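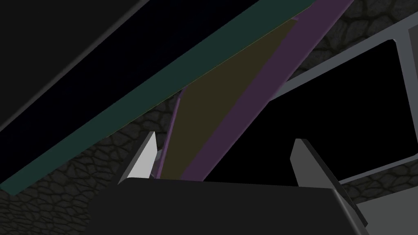
An Afternoon at the Hostport Open Day

I had been meaning to go to the Hostport open day for two winters running, and both times something came up (first the car, then my sister's move, which is a whole other post). This January I finally made it. My friend Latrice Kasprzak picked me up after lunch, we got lost near the rail yard, and we still walked in with time to grab a coffee and a very good almond cookie before the first demonstration.

If you haven't been, Hostport is a robotics workshop on the second floor of a former shoe warehouse, and once a year they let regular people come up and poke around. I was expecting big arms swinging car doors about. What I got was a dim room with a row of folding chairs, a large screen, and a woman named Wubit Sisay who talked about grippers for most of an hour and had me leaning forward the whole time!

Her group does a lot of its work in simulation before any real motor gets switched on. The part that stuck with me was the gripper's own point of view, with two fingers reaching up from the bottom of the picture, set wide apart with nothing between them, and everything past them tilted at steep angles. There's a purple frame, a long teal strip, a big black panel with a rounded corner, and behind it all a sort of dark cracked stone pattern. I loved the stone. It made me think of my grandmother's patio, and I said so out loud, and Wubit was kind enough to laugh.

Somebody asked why it wasn't prettier, and she explained that for their purposes plain colors and flat shapes do just fine. They run up to 4000 practice attempts on one task, and they'd sooner have the computer spend its effort on the moving than on the shine. I had never thought about it that way, but I do the same thing when I cut a muslin before touching the good fabric, so I felt right at home.

After the talk they let us try steering a simulated gripper ourselves with a little handheld controller. Each person got 10 minutes. Latrice was a natural, of course. I kept turning the wrist when I meant to move forward, and then overcorrecting, and then apologizing to it. Fuad Shiferaw, who was minding our station, told me to make smaller movements and breathe out, and that helped quite a lot (it's also what my piano teacher used to tell me, come to think of it).

We stayed until they started stacking the chairs. I came home with a paper schedule, a sore thumb and a long list of questions I was too shy to ask, mostly about how they decide when something is ready to leave the screen. Wubit said I could email them, so I'm going to do that this week. Latrice already wants to go back next year, and she says she's driving again, but I'm bringing the map.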